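### 4.2 The open day at Lunosthorpe

The visitors could try the gripper by themselves, with 2 small mandarin oranges in a white box as the task.

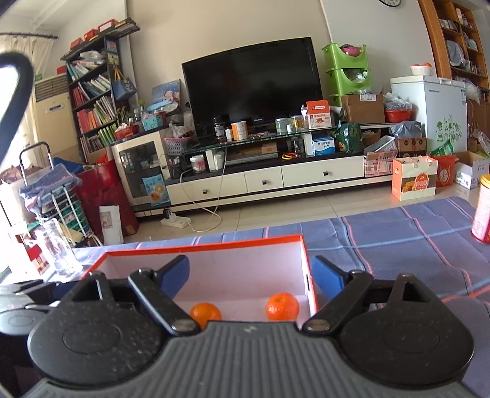 Figure 3. The open gripper above the box.

Francine Lévesque remarked that the weight of the tool should be reported together with the number of trials, as a tired hand closes the fingers differently. We agree with this remark. In total 26 visitors took part and 585 trials were kept for the analysis. The trials of the demonstrator are treated separately in Section 4.3.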